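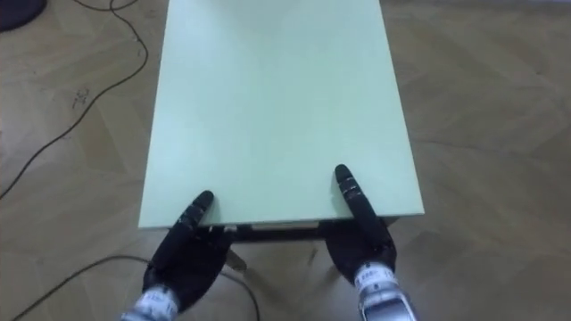 Diciembre de 2025. Cuaderno de teleoperación, puesto Kendton.

Empezamos la tanda nueva de demostraciones con el guiado por guantes, después de un mes enseñándole las cosas a mano, que es una forma elegante de llamar a doblarse la espalda moviendo brazos ajenos. La postura de partida queda fijada: un dedo extendido de cada mano apoyado en la mesa verde menta, el derecho bastante más adentro que el izquierdo, y el tablero despejado. Me gustaría decir que la asimetría responde a un criterio cinemático. Responde a que el operador soy yo y a que mi hombro izquierdo tiene opiniones.

Tarea: arrastrar con un dedo una pieza plana hasta el borde y recogerla con la otra mano. Un crío de tres años la hace sin mirar. Nosotros llevamos desde septiembre.

Recuento hasta hoy: 1543 demostraciones grabadas, 600 con guiado a mano y el resto por control remoto. De las remotas he tirado 43 por contacto fantasma (el sensor de la yema marca presión con el dedo en el aire). Las otras malas las he dejado dentro, etiquetadas como "recuperación". Suena mejor que "se me escapó la pieza y fui a buscarla".

Cosas que apuntar antes de que se me olviden otra vez:

El visor Trilteo mete retardo en cuanto alguien abre el registro en la misma máquina. No abrir el registro en la misma máquina. Sí, lo escribí también en la página anterior. Sí, lo he vuelto a hacer.

La escala de movimiento a 1:1 cansa menos de lo que pensaba, pero hay que bajarla para el último tramo. A escala completa el dedo llega al borde con entusiasmo y la pieza se va al parqué. Lo he probado a la mitad y va bien, aunque el operador acaba con gesto de estar desactivando una bomba.

Reiniciar los guantes entre bloques. La deriva del índice derecho se nota hacia el final de la sesión: yo creo estar señalando recto y el robot señala a las once.

Los cables del lado izquierdo siguen en el suelo. Pendiente canaleta. Mientras tanto, se entra por la derecha.

Entrenada la política Fladard con las primeras 500, por impaciencia. Resultado: aprendió perfectamente la pausa. Yo dudo un segundo antes de tocar la pieza, siempre, y ella también duda, con una fidelidad que me parece casi ofensiva. Después de dudar, empuja donde no es. Con el filtro de Michalík sobre las velocidades la duda se acorta y el empujón mejora, pero al filtrar se pierden los toques suaves de corrección, que eran lo único que yo hacía bien.

Decisión provisional: no filtrar y recortar a mano los segundos muertos del arranque, conservando la postura de partida completa. Si se corta demasiado, el modelo cree que la vida empieza con el dedo ya en marcha y pega un salto al arrancar.

Para el próximo bloque: que teleopere otra persona, a ser posible con dos hombros simétricos. Variar la posición inicial de la pieza más de lo que apetece. Cambiar la pila del pedal.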